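# Drinevley catch returns

Rod catch records from the Drinevley stretch, typed up from paper cards. Last touched 04/11/2020.
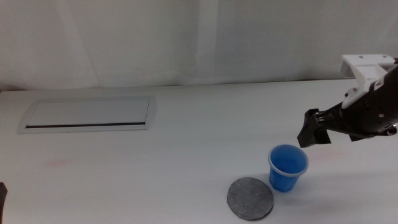 ## What you get

One file, `returns.csv`, with 1,487 rows. A row is one angler's visit, whether or not a fish came out. Columns:

- `visit_id`
- `month`
- `peg` (blank if the angler left it blank, which was often)
- `hours`
- `species`: roach, perch, bream, pike, tench, `none`
- `count`
- `weight_g`: total for the visit, as claimed
- `bait`: free text, spelling left alone

`pegs.csv` lists all 56 pegs with the bank they sit on. Peg numbers follow the old Carbone map. The newer signs on the bank don't always agree with it, and I wouldn't bet on which one any given angler was reading.

## How far to trust it

Not very far. These are fish reported by the people who caught them.

Weights bunch up at round numbers. Anyone who believes that bream prefer to weigh exactly two kilos is welcome to publish. I have not smoothed them.

Blank days are badly under-reported. Cards were handed in on the way out, and a cold angler with nothing in the net tends to walk straight past the box. If you work out a catch rate per hour from this file, it will be too high. I can't tell you by how much, and I'd be wary of anyone who says they can.

February looks wonderful for pike. Before you get excited, check who was fishing: mostly a few keen regulars who know where to put a deadbait.

## Checks made

Sibel Altıntaş retyped 200 cards without looking at the first version. Most of the differences were in `bait` and `peg`. Where the handwriting could be read either way, the field is now blank.

Pin-yu Tam compared the species names with the Hirnetti list. Small bream and roach hybrids are still a mess, and anything entered as "silver bream" should be treated as a rumour.

## Please don't

- Use this to estimate how many fish are in the water.
- Compare it with the Dondano returns. Their cards ask for the best fish only, ours for the whole bag.
- Fill in missing weights with an average and then forget to say so.

## Still to do

- [ ] Sort out pegs that appear under two numbers
- [ ] Split `bait` into hook bait and groundbait, if anyone can bear it
- [ ] Find the second box of cards, supposing there ever was one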